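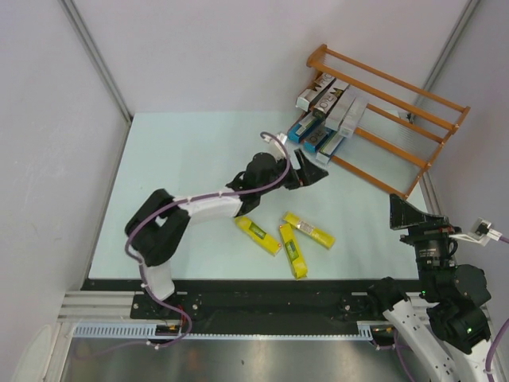
*The two-arm cell at the back of the Jakmont shop, with the boxes and the orange rack.*

# About the Jakmont Robotics Club

We are a student robotics club that meets in what used to be the drafting room at Jakmont, and we teach robot arms to put things on shelves. It is slower than doing it yourself. Most of us came in expecting something closer to the movies, and a few are still waiting for that part.

The club started in a September, with one borrowed bench, a vacuum cleaner motor and a sign-up sheet that had more names on it than we have ever had in the room at one time. For the first two years we built wheeled robots that followed a line of tape. They followed it well, as long as the sun was not on the floor, and we have a shelf trophy to prove that one of them did it faster than a robot from the next county. Then the school replaced the floor with something shinier and the line followers lost their faith in tape. We switched to arms.

## What we do

The short version is pick and place. Something is on the table, it needs to be somewhere else, and an arm has to get it there without a human hand helping. We work with ordinary packages, the kind of thing you would find in a drugstore aisle or a kitchen cabinet, and a wooden rack. Boxes are good teachers. They have flat sides, so you think they will be easy, and then one lands at an angle against its neighbor and you spend until dinner on it.

The longer version is that we split the work into three benches, and members rotate between them every few weeks:

- **Motion.** Getting an arm from one place to another without hitting the table, the wall, the rack or the other arm. New members start on this bench because the mistakes are easy to notice.
- **Grasping.** Deciding where two fingers should close on a thing and from which direction. There is a lot of arguing on this bench, and a lot of cardboard.
- **Vision.** Working out what is on the table and which way it is pointing. This group likes the lights on. The rest of us have stopped touching the switch.

Everyone also does a turn at reset, which means putting the boxes back in a mess after a run so the arms have something to do. There is an art to a fair mess. If you lay the boxes out in a neat row you are only being kind to your own code, and people will say so. If you wedge one under the rack out of spite, people will say that too.

## The cell

Our main setup is called Grikby. The name came out of a vote, and the second choice was worse. Grikby is a tabletop with gray walls on the left, right and rear, and two arms that work from the front edge, white and black, each with its own gripper. The purple cables were picked by someone who wanted to be able to find them, and we can report that they are easy to find.

The two arms share the table, which is good practice in manners. Our rule is that an arm asks before it enters the middle. In code this is a flag that one program raises and the other one checks. We wrote it on the whiteboard in large letters after the afternoon both programs checked it at exactly the same moment, both saw that the coast was clear, and both went for the same box. Nothing broke. The box was retired with honors and is pinned over the sink.

The rack is wood, because wood is cheap and we have a saw. It is orange because that was the paint we had. It leans back so that a box set down on it has some chance of staying put, and getting that angle right took four versions and most of a semester. Version two is now a very good place to dry mittens.

We keep a run log on paper next to the keyboard. As of the last time anyone added it up, Grikby has been through 2,479 logged attempts, of which 1,582 ended with the box where it was supposed to be. We are proud of the second number and fond of the first one. The rest are filed under notes such as "dropped it," "missed it," "got it, then changed its mind," and, in one handwriting we all recognize, "user error (mine)."

## The Vusitz Shelf Challenge

Every spring we take part in the Vusitz Shelf Challenge, a friendly contest between a handful of school clubs. Each team gets a pile of packages it has not seen before and a rack to fill. You score for every item placed, you lose points for every item on the floor, and there is a small bonus for facing the labels out, which only people who have worked in a grocery store ever remember to go for.

Our record so far:

- First year: did not finish. We brought the wrong power strip.
- Second year: finished. Last, but finished, and to real applause.
- Third year: fourth place, plus the judges' mention for the best-written log. We framed it.

The team for the challenge is picked by the members, and you don't have to be the best programmer to be on it. We need someone who can stay calm while a timer runs and someone who packs the van. After our first year, packing the van is considered the senior position.

## Arango Days

Twice a year we load a smaller arm into a rolling crate and take it to the Arango branch library for an open afternoon. Kids get to tell the arm where to put a block using a big keypad, and parents get to ask whether robots are going to take their jobs. We usually suggest that they watch for ten minutes first.

These afternoons started as a way to pay back the library for lending us a meeting room while the drafting room was being rewired. They have turned into the thing a lot of members like best. Last time about 200 people came through, and the arm was asked to high-five nearly all of them. It does not know how to do that. It is on the list.

## Who can join

Any Jakmont student, any grade, any amount of experience, including none. We have members who were writing code before they could ride a bike, and members who joined because the room is warm and stayed because somebody handed them a screwdriver. Both kinds have been useful. You do not need your own laptop, and please do not buy anything before your first meeting. You will only buy the wrong one, and then you will have two of us explaining connectors to you for an hour.

What a first month looks like:

1. A safety session, with a short quiz you can retake as often as you need. You learn where the stop button is, then you learn it again with your eyes closed.
2. Two meetings of watching and asking questions. Ask the dumb ones. We have a jar for them, and we read the best ones out loud at the end of the year, starting with our own.
3. Your first program, which moves one arm up a little and then back down. Everybody cheers. We mean it every time.
4. Your first turn at reset, and your first complaint about it.

After that you choose a bench and get paired with someone who has been there longer. Attendance is relaxed, except in the six weeks before the challenge, when it is relaxed in a more pointed tone of voice.

## House rules

- Hands stay out of the cell while the arms are powered. Sleeves, hair and phones count as hands.
- If you hear "stop," you stop. Ask why afterward.
- Write the run down, including the bad ones. Especially if it was your idea.
- No food on the benches. The windowsill is a gray area and we would like to keep it that way.
- Whoever tightens a screw says so out loud. Whoever loosens one says so louder.
- Do not rename Grikby.

## What we are working on this year

The big project is handing over. At the moment our two arms mostly take turns, like people at a four-way stop. We would like one of them to pick up a box, pass it to the other, and let go at the right time. People learn this as toddlers. Our best result so far is a very long pause in which each arm seemed to be waiting for the other to be an adult about it.

The vision bench is working on piles. A box by itself is one thing, but a heap of them leaning on each other, several with the same print on the side, still fools our software into seeing one large and oddly shaped box. Progress is being made. Last month it saw two.

We are also rewriting the setup guide for new members. The old one runs to eleven pages, refers to a cabinet we no longer own, and has a step that just says "you know what to do here." We did not.

## Keeping the lights on

The club runs on a small budget from the school, an annual bake sale, and parts that local shops were going to throw out. If you have a box of motors, rails, sensors or decent screws sitting in a garage, we would love to hear from you. We can also use empty product cartons in good shape, the more alike the better. Please no more printers. We have enough printers.

## Come and see

We meet after school from 3:30 until the building closes, and the door is propped open with version three of the rack. Visitors are welcome to stand behind the yellow line and watch. If nothing is moving, wait a minute. Either an arm is about to go, or we are all looking for the same hex key.

To join, donate or invite us to your school, leave a note at the Jakmont front office marked "Robotics." They know us there. They have our second-best extension cord.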